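Ladenora Snack Table: Frequently Asked Questions

What foods may be placed on a shared tray?
Whole fruit such as tangerines, grapes and jujubes is accepted, as are plain rice cakes and peeled sugarcane.

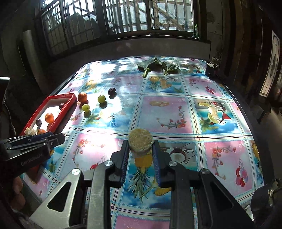
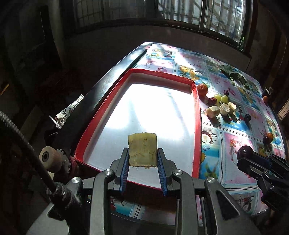 May fruit be set directly on the tablecloth?
Yes, provided the plastic cloth has been wiped first.

How many trays may a group reserve?
Each group may reserve 2 trays. Requests are handled by Sabina Rathnayake in Room 200.

When are trays to be returned?
By 4 p.m., washed and dried.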